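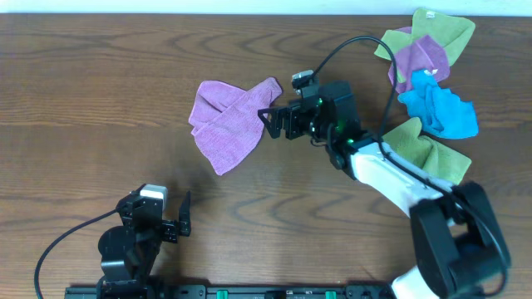

Fig. 8. Pink microfiber towel on the tabletop, loosely folded over on itself.

## 4. Caring for the Wood Top

Dust the Citholm table once a week with a dry microfiber towel. Use a damp towel for spills and sticky marks only.

1. Clear the area you plan to wipe. Lift objects off the surface - do not slide them.
2. Shake the towel out and check it for crumbs or grit.
3. Fold it in half, then in half again, so you have several clean faces to work with.
4. Wipe along the grain in long, even strokes. Around knots, keep to the same direction and do not rub in circles.
5. Turn to a fresh face when the one in use looks gray.
6. For sticky marks, dampen one corner with plain water, wring it out well, and wipe again.
7. Dry the spot right away with a second towel.

**Note:** Darker grain lines and oval knots are part of the wood. Do not try to scrub them out.

**Caution:** Do not leave a damp towel lying on the table. It can leave a pale mark in as little as 10 minutes.

**Caution:** Do not use bleach, ammonia, or scouring pads.

### Washing the towel

Wash microfiber in warm water, apart from cotton. Skip fabric softener - it coats the fibers and leaves streaks on the wood. Hang to dry, or tumble on low.

For oiling, see Section 5.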